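# Wrist-view policy vs. fixed camera on the Undurwood disc set

**kestrel_loop** · December 29, 2022

Finished the comparison run. Same network, same action head, two observation setups: wrist camera only, and wrist plus one fixed overhead view. Training set is 2,054 teleoperated episodes. Evaluation is 200 trials per setup, start poses drawn from the same seed list.

The wrist-only policy did better on rim contact and worse on the approach. My reading is that the overhead view adds little once the fingertip is near the rim, and the network still spends capacity on it.

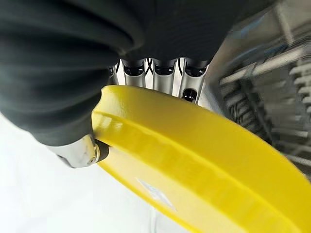
Contact is scored from motor current, with no vision in the loop, so neither setup gets an advantage from the labeling. Threshold was fixed before the first trial. Config files are in the usual folder.

**ninh_fork**

How were the 2,054 split? The June export from Trelteo had 1,504 episodes, and the later ones were collected by different operators. If the later ones are mostly close-range, you have your result right there and it has nothing to do with cameras.

**kestrel_loop**

Both setups trained on the full set, so the mix is identical. It can't explain a gap between them.

**ninh_fork**

It can. A wrist-only network may benefit more from extra close-range data than a two-view network does. Identical mix doesn't mean identical effect. Retrain both on the June export alone and see if the gap holds.

**slotted_hex**

Agree with ninh_fork on the retrain, disagree on the likely outcome. We ran something close to this at Trindholm with 1,657 episodes from one operator and saw the same direction: better contact, worse approach. We never published it. We only had one seed per setup.

Separate question. Is exposure locked on the wrist camera? Glossy parts plus chrome tips gave us highlights that moved with the wrist, and with auto exposure on, the policy learned to use the brightness shift as a distance cue. It fell apart when we changed the lamps.

**kestrel_loop**

Locked exposure, auto white balance. I can lock that too. Lamps were the same for training and evaluation, so I have no number for a lighting change.

**slotted_hex**

Then I'd leave "rim contact" claims limited to that lighting.

**ninh_fork**

And seeds. How many?

**kestrel_loop**

Two per setup. The trials are split evenly between them.

**ninh_fork**

Two is thin. I wouldn't call the approach result anything yet.

**kestrel_loop**

I'd still stand by the contact result, it shows up in both seeds. Queueing the June-only retrain with both camera settings locked. Will post the per-seed tables in this thread when it finishes.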